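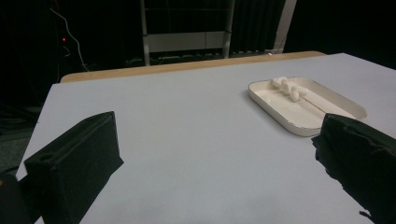
Tray and Bench Layout, Estden Workroom

Notes on the small-parts bench, revised in February. The work surface is pale and matte, fitted over a light wood board. Glare is low and dark debris shows up well against the colour. Trays are shallow, with rounded corners and a low rim. Sheet 7 of the Mirnura bench guide covers placement.

Tray near the centre of the bench, one slender white item lying across it. Long items are laid on the diagonal.

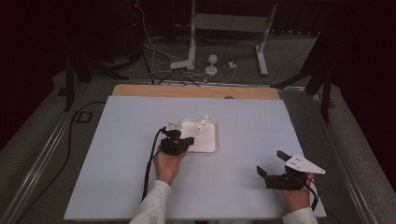 Grewal wrote that a deeper tray would suit long items better, and asked whether the 35 mm Takero model had been tried. It was used for two months and withdrawn. The wall height made flat items awkward to lift.

Thin light tan stick on the tray floor, two crumpled white pieces beside its lower end. Soft material is kept to one end of the tray.

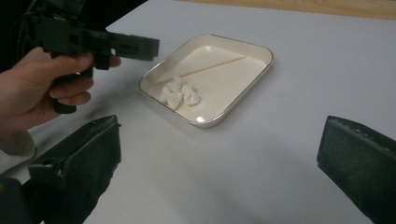
Trays are wiped down at 9 a.m. and again at close. Replacement liners are stored under the bench, left side.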